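Last updated: 2 January 2022
Reading time: 2 minutes
Print this page | E-mail this page

FOR IMMEDIATE RELEASE

Stadero Brings Bring-Your-Own-Mug Pricing to the Flelness Food Court

Hello from all of us at Stadero, and happy new year! I'm Detlef Seidel, I look after the food court at Flelness, and I get to write this one myself because our press person is on vacation and I've been talking about it to anyone who'll sit still since the fall.

Starting in January, anyone who brings a mug from home to the Flelness food court will pay 80 cents less for a hot drink. Coffee, tea, cocoa, the spiced apple thing that sells out by lunch, all of it. Every counter that pours a hot drink has signed up, and there's no card to stamp and no app to download. You hand over your mug, they rinse it with hot water, they fill it, you pay less.

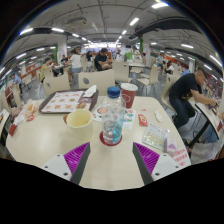

Mug, bottle and paper cup at a Flelness table.

I should say where this came from. We ran a small trial at 2 counters last year, with a hand-lettered sign and not much else. I expected a handful of office people from upstairs. By the time we wrapped it up we had poured 2,000 drinks into mugs from home, and the counter staff were asking me why the other places weren't in on it. So now they are!

The mug can be pretty much anything. Ceramic, enamel, a travel cup with a lid, the chipped one from your first job. We do ask that it's clean enough that you'd drink out of it at home, and that it holds at least 8 ounces, which is our small size. If it's bigger, you pay for the size you'd like poured. If it's so tall it won't fit under the spout (somebody did bring a beer stein during the trial, and I loved it), the staff will pour from a pitcher.

Cold drinks aren't part of this yet. I know, I know, half the e-mails I get are about iced coffee. The ice machines are set up for our own cups and the scoops are a headache, so we're working on that separately. In the meantime there's a bottle filling tap next to the tray return, and plain water from it is free whether or not you buy anything.
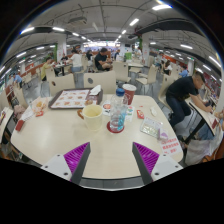
We also had a long back-and-forth about people who forget their mug, and I forget mine constantly. For those days we've teamed up with Thiele, the pottery shop on the lower level, who are lending us a shelf of seconds. These are good mugs with a glaze drip or a slightly wonky handle. Leave a deposit at the register, use it here, bring it back and get your money. Or keep it, and Thiele keeps the deposit. Fair enough, I think!

"People are fussy about mugs, and I mean that as a compliment," says Sajib Hettiarachchi, who runs the Namik tea counter and was the first to say yes to the trial. "I have regulars whose mugs I know better than their names. They stay longer, too. They sit down with it."

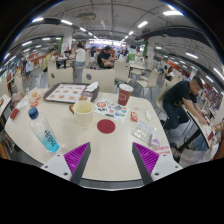 Sajib is right about the sitting down, so we've pushed the quiet hours at the back tables a little later into the afternoon, with the music off. Bring a book. Laptops are fine too, but please keep calls short.

A few practical bits. The lower price is taken off at the register, so please show the mug before you order. It can't be combined with the breakfast deal. Paper cups are still there for anyone who wants one, at the same price as before. Opening hours haven't changed.

Reporters and local bloggers are very welcome to come by, and I'd be glad to walk you through the counters and buy you a tea (bring a mug). Ask for me at the Stadero desk by the main entrance, or leave a note there for Sajib if you'd like to talk to someone who does the pouring.

About Stadero: Stadero manages the shops, food court and shared spaces at Flelness.

Print this page | E-mail this page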